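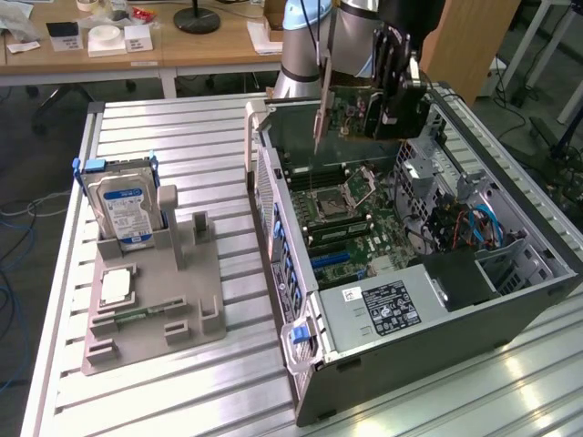 A desktop computer tower opened on a workbench, with removed components in a tray to the left.

Refurbished computer

A refurbished computer is a used or returned computer that has been offered for sale again after some amount of inspection, cleaning or repair. The amount is the difficulty. The word has no single agreed meaning in the trade, and sellers have applied it to machines rebuilt with new parts as well as to machines that were wiped, dusted and put back in a box.

Terminology

Sellers use "refurbished," "renewed," "reconditioned" and "certified pre-owned" with little consistency. "Certified" is the weakest of these, as the seller is often also the certifier. "Open box" usually means a customer return, though how long the customer kept it is seldom stated. The term "factory refurbished" suggests that the original maker did the work. In practice it can also cover work done by a contractor, and the listing may not say which.

Sources

Most refurbished desktops come from offices that replace their machines on a fixed schedule. Such computers are often described as "lightly used," a claim that is hard to check. An office computer may have been switched off each evening, or left running for years in a warm closet. Hours of use can be read from many storage drives, but drives are commonly replaced or removed before sale, and the record goes with them.

Grading

Letter grades are widespread and mostly describe looks. A Grade A computer has few scratches. It does not follow that its power supply or fans are in better shape than those of a Grade C computer. The Vondska scale, promoted by the resale firm Jultier, tried to fix this by giving separate scores for case and contents. Critics pointed out that the contents score rested on a short start-up test, and that a machine could pass it with a fan close to failure. Jultier later lengthened the test but did not publish its results.

Failure rates

Claims that refurbished machines are "as reliable as new" appear often in advertising and rarely come with figures. One of the few studies cited in support is the Calimlim survey, carried out in Nelotia, which followed 1619 desktops sold through local shops. It found 129 returned for a fault within the warranty period. Sellers took this as good news.

Lorna Tagle, who reviewed the survey, was less impressed. She noted that a further 238 owners could not be reached and had been counted as having no trouble -- a choice that made the result look better than the data allowed. She also objected that there was no comparison group of new machines, so the survey could not support the claim it was used for. 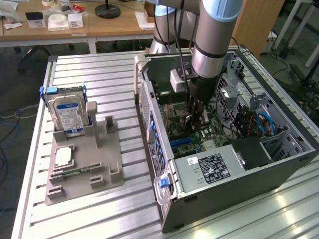

Eusebio Peñalver, one of the survey's authors, replied that owners with a broken computer had every reason to come back while the warranty lasted. Tagle's answer was that many buyers of cheap machines simply buy another. The dispute has not been settled, and no larger study of the same kind has been done in Nelotia.

Environmental claims

Keeping a computer in use puts off the making of a new one, and this part of the case is sound as far as it goes. The savings quoted in advertising are harder to accept. Many assume that each refurbished sale replaces a new one, when the buyer might have kept an old machine or bought nothing. Older desktops can also draw more power for the same work.

Warranty

Coverage varies from a few weeks to several years. Shorter warranties often leave out batteries, fans and drives, the parts most likely to wear out. Some sellers pay claims in store credit only. The published terms are a better guide to what is being sold than the grade or the word "certified," provided that the seller is still in business when a claim is made.

See also

Electronic waste
Planned obsolescence
Used goods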